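Decorating and Soft Furnishing, Level 2
Handout 6: Pattern, repeat and how much paper to order
Course tutor: Larysa Levchenko, Tritcombe Adult Learning

Bring a tape measure, a pencil and your room sketch from last time. The sketch need not be tidy but it must have the ceiling height on it. If you missed the August workshop, copy the sketch layout from someone who was there.

1. Terms

Motif: a single drawn element, such as a flower or a bird.
Ground: the background colour behind the motifs.
Repeat: the distance down the roll from one point in the pattern to the same point again. It is printed on the label.
Straight match: the pattern lines up directly across from one length to the next.
Half drop: the pattern on the next length starts half a repeat lower.
Free match: no lining up needed. Plain textures and many stripes are free match.
Drop: one full length of paper from ceiling to skirting.

2. Large and small patterns

A large motif needs room. On a narrow strip of wall beside a door you may get half a flower and nothing else. Small patterns are easier to place, but from across a room they tend to blur into one colour, so pin up a sample and look at it from the far wall before you decide. 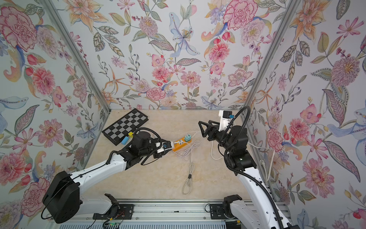
Floral papers are sold by the colour of the flowers, but the ground has more effect on the finished room. A dark ground makes the walls seem nearer and shows every gap at the seams. A pale ground is more forgiving, and it lets a mixed set of colours sit together. Pink, red, coral, lavender, blue and orange blooms would be a lot to take on navy, while on a pale grey-white they have space between them. Green-grey leaves help as well, being quieter than a bright green. When you choose paint for the woodwork, take it from the ground or the leaves first and try the flower colours afterwards.

Corners are where a big floral gives trouble. Few corners are straight, and a length taken round in one piece will usually crease or pull away. Cut the length so that a narrow strip turns the corner, then hang the offcut over it on the new wall, using a plumb line. A little of the pattern is lost in the overlap. Put this loss in the corner people look at least, often the one behind the door.

3. Working out quantities

Measure the height from skirting to ceiling in two places and use the larger figure. Add 100 mm for trimming. For a paper with a repeat, round the result up to the next whole repeat.

Worked example (the back bedroom at Gurkutgate)
Ceiling height: 2,400 mm
With trimming: 2,500 mm
Repeat: 600 mm
Rounded up to whole repeats: 3,000 mm
Roll length: 10 m
Drops per roll: 3

Had the paper been free match, the same roll would have given four drops. Over a whole room that is a real difference in cost, so read the label before you fall for the pattern.

Divide the distance round the room by the width of the roll to find the number of drops, rounding up. Do not take off anything for windows. Order one extra roll, and check that the batch number is the same on all of them.

4. Homework

Work out the drops for your own room twice, first with the Habte stripe (free match) and then with the Skutari floral (half drop). Labels for both are in the sample folder. Show your rounding. Mark on the sketch where you would hang the first length and which corner would take the overlap.

Next session: lining paper, paste and trimming at the ceiling. Wear old clothes.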